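Stoltholm to host Werkska Cup semi-final at Plodness

Stoltholm will play their Werkska Cup semi-final against Wattimena at the Plodness ground on Saturday, with kick-off at 4 pm. The club has sold 1344 tickets so far, and the remaining seats in the east stand go on general sale at noon on Friday.

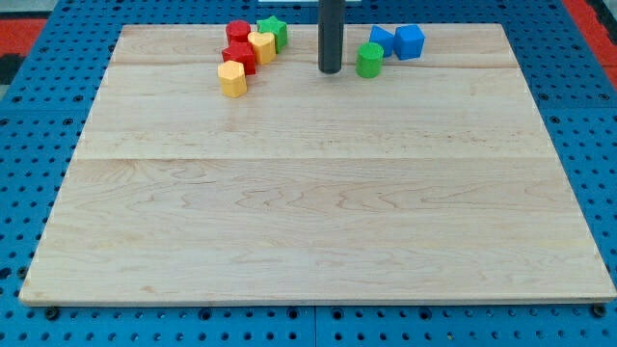
Pale wooden board on a blue perforated table.

The two sides last met in March, when Wattimena won 2-1 in the league. Stoltholm have named a squad of 21 and have no new injuries — the only absentee is the second-choice goalkeeper, who is suspended.

Gates open at 2 pm. Away supporters should use the north entrance. If the scores are level after extra time, the tie will be decided on penalties.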